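Why Snacks Come in Little Packets

Kitchen Science for Ages 7 to 10
Ciltside Children's Library – Food Pages
June 30, 2021

Most small snacks are sold in their own wrapper. You tear it open, eat what is inside, and throw the wrapper away. A lot of thought went into that thin piece of packaging.

What does a wrapper do?

Air has water in it, even when you can't see or feel it. A crisp snack is very dry. If you leave it out on a plate, it takes in water from the air and goes soft. We say it has gone stale. A good wrapper slows this down by keeping the damp air outside.

A wrapper also keeps out dust and insects. Some wrappers keep out light as well, and light can change the taste of foods that have fat in them, such as nuts.

How is it closed?

Look at the two ends of a packet. Many of them have a flat strip covered in small ridges. This is called a crimp. At the factory, a machine presses the two layers together, often with heat, and they stick. The ridges help the layers grip each other all the way across.

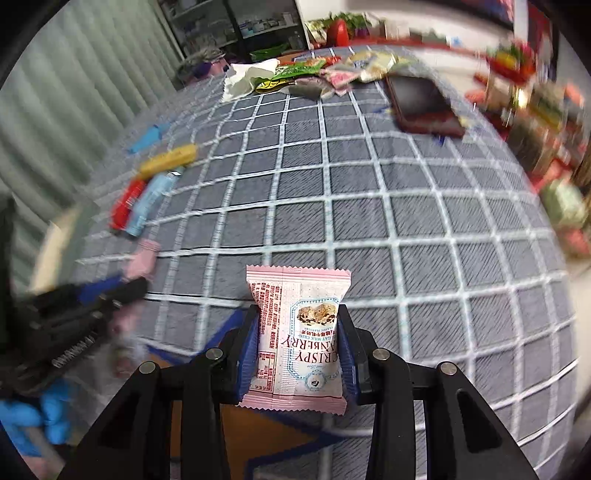
Many wrappers start out as one long roll of film. The film is printed first. Then it is folded into a tube, the food goes in, and the machine seals and cuts between one snack and the next. The cut can be straight or zigzag. A zigzag edge is easier to tear, because each little notch gives the tear a place to start.

What is printed on it?

The big words are there to help you choose. They may tell you the flavor, or how the food feels when you bite it – "crispy" is a common one. Some packets have a photo of the food too.

The small words are just as useful. They can tell you:

What the food is made of. The ingredient there is most of comes first in the list.

Whether it has something in it that makes some people ill, such as milk, peanuts or wheat.

When it should be eaten by.

Try sorting some

Ask a grown-up for a few wrapped snacks and spread them out on a table or a bed. Keep them closed for now. You can sort them by color, by shape, or by the kind of ends they have. Pink, red and light blue wrappers are easy to tell apart, even from across a room. Companies pick bright colors for that reason.

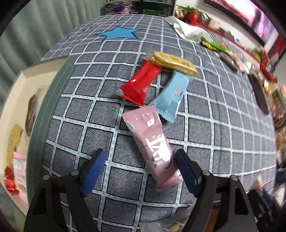 Where do the wrappers go?

Many snack wrappers are made of layers of different materials, and the layers are hard to pull apart. That makes them difficult to recycle. In most towns they go in the trash. Check the rules where you live, and never drop a wrapper on the ground – it can stay there for years.

Words to know

Crimp: a pressed strip with ridges that closes a packet.
Film: a very thin sheet of plastic or other material.
Stale: no longer fresh.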